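Table Linens and Runners: Keeping Them Flat, Clean and in the Right Place

By Mared Kneath
Updated Tue 5 September

A tablecloth does most of its work if it is the right size and stays put. The rest of this page is what I do at home and for the long tables at Wynne, where we set up for lunches and craft mornings.

Sizing

Measure the table, then add the drop twice, once for each side. A drop of 8 inches is enough for everyday meals. Go to 12 if you want it to look dressed. Anything longer ends up in people's laps. Measure the table itself and not the old cloth, which has probably shrunk.

Checks and stripes show a crooked cloth right away. Line up one row of checks with the long edge of the table and smooth from there toward the other side. If you start from the middle you will be tugging at all four corners for ten minutes.

Runners

A burlap runner should be 12 to 14 inches wide on a normal dining table. Let it hang over the ends by the same amount as the cloth, or stop it short of both ends. Either looks fine. Hanging over at one end only does not.

Burlap sheds. Shake it outside before the first use, then go over both sides with a lint roller. Don't put it in the washing machine, as the loose fibers clog the filter. Spot clean with cold water and a drop of dish soap, blot, and dry flat. If it has printed lettering, dab around the letters and leave them alone. Mared Wogan scrubbed a coffee stain out of one of ours last November and took half a word with it.

Creases come out with a warm iron and a damp dish towel laid on top. Iron from the back if there is any printing.

To stop a runner sliding, cut two strips of rubber shelf liner a little narrower than the runner and lay them underneath, one near each end. Double-sided tape works too but leaves gum on a cotton cloth. I bought the Haltine tape once and had to wash the cloth twice to get it off.

Trays

Put a tray on the runner if anything on it might drip or leave crumbs. Sauce bottles, a sugar bowl, candles, small things that would otherwise wander all over the table. A low rim is plenty. A tall rim gets in the way when people reach across.

Stick felt dots on the underside, one at each corner. Bare metal or rough wood catches in the weave of burlap and pulls threads. If you find a pulled thread, snip it level with the cloth and don't pull it any further.

Choose a color that goes with the runner and not with the plates. Plates change. Dark green, brown and black all sit well on tan and hide scuffs.

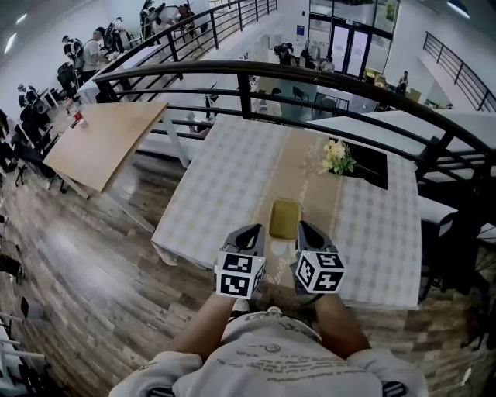
Keep the tray square to the edges of the runner. Stand at one end of the table and look down the length of it, and you will see straight off which way it needs to turn. Do this last, after the chairs are in, because somebody always bumps the table.

Flowers

Artificial flowers are fine for a table that gets used every day. Stand them toward a corner if people need the middle for serving. A dark mat underneath marks the spot, so they go back to the same place after wiping down, and it keeps a heavy base from denting the cloth.

Dust them with a hair dryer on the cool setting, outdoors if you can. For grease, which they pick up in any room near a stove, swish them in lukewarm water with a little dish soap and hang them upside down to dry. Pale yellow and white ones need this more often than dark ones.

Storing

Roll runners around a cardboard tube, printed side out, and tie loosely with tape. Folded burlap keeps its fold lines for months. Cotton cloths can be folded, but refold them along different lines every couple of washes or they wear through at the creases.

Label the shelf with the table size. We have 2 sizes of table and the cloths look identical when folded — a safety pin in the corner of the longer ones has saved a lot of unfolding.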